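Ondcombe Shelf and Button Box: README

Contents, labels and small grievances for the Ondcombe bench set, July 30, 2025.

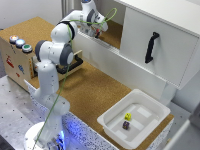
What's in it

530 short clips of one bench corner: a white wall cabinet, a shelf recess with cork on its floor, a drawer with a thick black handle, and a wooden box with three round push buttons on top. 363 clips have full labels. The rest have good intentions.

The button box

Cork-colored top, plywood front, silver bezels. The buttons run in a diagonal row and are labeled by position, first to third, starting from the orange-red one. We tried labeling by color. Two people argued over "pale blue" for most of May, so now we use numbers.

The stickers on the front are not labeled. Please stop asking what they mean.

The drawer

drawer_open: any gap at all
drawer_closed: no gap
drawer_unsure: the handle is hidden and you would be guessing

The last one gets used a lot. Be generous with it.

Files

clips/ the clips
labels.csv one row per event
notes.txt complaints, oldest first

Known problems

Clip 3 is listed twice in labels.csv. Deleting either row breaks the Whiteley loader, so both stay.

Cork color varies between clips. It is the same cork.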